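Kitchen > Small appliances > Toaster oven

A toaster oven is a small electric oven made to stand on a bench or table. It does the work of a toaster and of a small conventional oven, and is used for toast, open sandwiches, reheated pastry and single trays of food. Most are metal boxes with a glazed door at the front, a wire rack inside and one or more heating elements above and below the rack.

Construction

The body is usually sheet steel, painted or coated, with a flat top. The door is hinged along its bottom edge and opens downward, with a handle fixed across the glass. Controls are commonly rotary knobs, one for temperature and one for time, though some ovens add a third to choose between the upper and lower elements. A crumb tray slides in beneath the lower element. 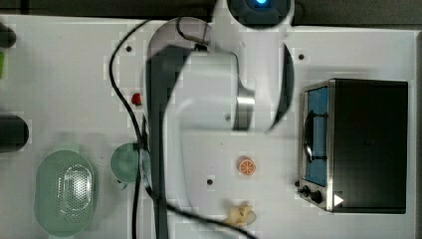 Placement matters more than it does with a pop-up toaster. The outer panels become hot in use and the flat top tempts people to store things on it — bread bags and tea towels are the usual ones. Makers generally ask for a clear gap at the back and sides, and the door needs room to swing down fully in front. Pale benchtops may discolour over time under an oven with short feet, and a heatproof mat is often sold for this purpose.

History

Bench ovens with a glazed door were sold by Plaser, whose early model had a single knob and no thermostat. Blomqvist followed with a two-knob design by Volodymyr Prokopenko that held 4 slices of bread. The later Homudero 1505 had a wider rack and a removable door for cleaning, and nearly 3000 were made before the line was dropped. Tyra Westerberg's household guide to the 1505 gives 16 recipes, most of them for cheese on toast in some form.

Cleaning

The oven is unplugged and left to cool before cleaning. The crumb tray and rack can be washed in the sink. The glass is wiped with a damp cloth and a little bicarb soda, and baked-on grease is softened first with warm water. Elements are left alone, apart from brushing off loose crumbs with a dry pastry brush.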